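Storage bin

A storage bin is an open or lidded container in which household goods, toys, tools or papers are kept together. The word is used mostly for containers without wheels which one person can lift. Larger ones are usually called crates or chests.
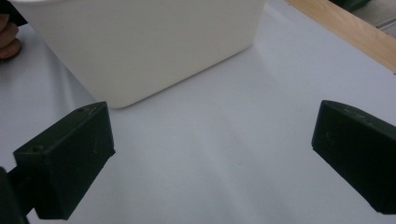

Plastic became the common material for bins in the second half of the twentieth century, when moulding became cheap. Before that time most homes used baskets, tins and wooden boxes. A moulded bin seldom has sharp corners, and the rounded corner of a white tub is a typical case. The rounding helps the part to leave the mould and makes it easier to wipe clean. The maker Brunberg sold its first bins in 2 sizes, of 24 and 28 litres - the smaller one stayed longer in the catalogue.

Handles

Many bins have a slot cut in two opposite walls in place of a separate handle. Such a slot saves material, but it lets in dust. In the Baltow type the edge of the slot is folded outwards, so that it does not press on the fingers.
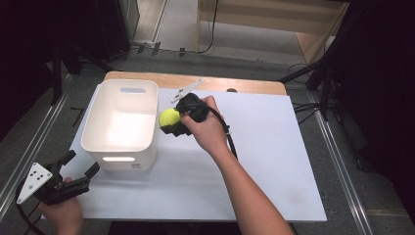 Stacking

Bins with sloping walls can be put one inside another when they are empty. Bins with straight walls need more room, but they hold more on the same shelf. Floarea Bălan, in her guide to home storage, advises a stack of no more than three full bins - the heaviest at the bottom.

See also: Basket, Crate, Shelf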